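Tiltevix Folding Tumbling Panel Mat, 4 Panel
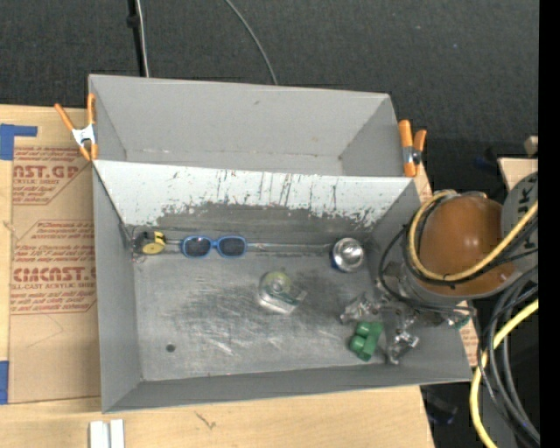
Clindau, 19/01/2022

The Tiltevix panel mat is a folding floor mat for tumbling, stunt drills and warm-ups. It suits small gyms, school teams and home practice. It opens flat for a run of rolls or walkovers and folds into a stack that one adult can carry.

Each mat has four panels with a 2 inch foam core. The cover is wipe-clean vinyl with double stitching at the folds. Hook-and-loop strips on both ends let you join mats into a longer lane. Strips on all sides can be ordered at extra cost.

Item number: 622
Panels: 4
Foam thickness: 2 in.
Colors: royal blue, black, red
Carry handles: 2
Warranty: 60 days on stitching and handles

Use

Lay the mat on a level, dry floor. Press the end strips together along their full length before anyone steps on the seam. The mat is meant for basic floor skills. It does not replace a landing mat or a spring floor, and stunts should be spotted by a trained coach.

Care

Wipe with mild soap and water. Do not use bleach. Let the cover dry fully before folding. Store flat or on its side, out of direct sun.

From a customer

"We run two squads and share the mats between them. The blue ones have been folded and unfolded every practice since June and the seams are holding. I would order the strips on all sides next time." Adoración Sotomayor, head coach, Somogyi Cheer

Ordering

Team orders are handled by Yareli Olvera in the Clindau office. Please give the item number, color and strip option. Orders ship from our Lokov warehouse, and freight is quoted before you pay. Unused mats may be returned in the original wrap. The buyer pays return freight.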